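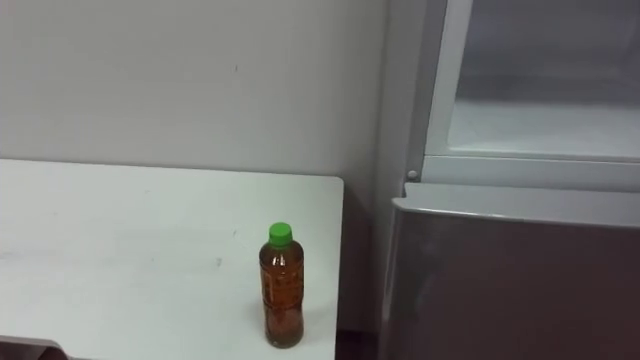
Sep 26, 2020
Posted by Kollár to the Wanlow owners list

An earlier message on this list said:

> Has anyone driven the new Wanlow plug-in with the Fasero
> battery yet? The dealer in Bivusik says 37 miles on electric
> before the engine wakes up, and that I'd "basically never
> buy gas again." My commute is 2 miles. I'm trying to work
> out whether I'm the ideal customer or the worst one.

You are the ideal customer for a bicycle, but let's talk about the car.

I've had mine since March and the odometer says 462, so you can tell what kind of year it's been. Of those, 126 were one trip to my sister's and back, nearly all of it highway with the heater going. The dealer's 37 miles turned into almost 37 on the way there if I count the long downhill, and I do count it. Coming back up the same hill the engine joined in early and stayed for the conversation.

Around town it's lovely. Quiet, quick off the line, and the brakes stop feeling like somebody else's shoes after a week or so. The handover between motor and engine is smooth when it's warm out. On cold mornings there's a shudder, as if the car has remembered an appointment. My service guy calls that "characteristic." I asked whether it was covered under warranty and he said characteristics aren't.

On never buying gas again: the car won't let you. Leave the same fuel in the tank long enough and it starts the engine by itself to use some up, and puts a polite message on the dash telling you so. With your commute you'll get to know that message well.

Two things to check before you sign. The charging cable lives under the trunk floor, so you unload the groceries to plug in -- try it with bags in the back. And ask which tires it comes with. Mine has the low-drag ones, which sing on concrete.

Would I buy it again? Probably, used, from someone with a 2 mile commute. Let me know when you're ready to sell.

Does anyone else get the shudder with the seat heaters off? Mine seems worse with them on, and I'd like to hear I'm imagining it before I go back in and say so out loud.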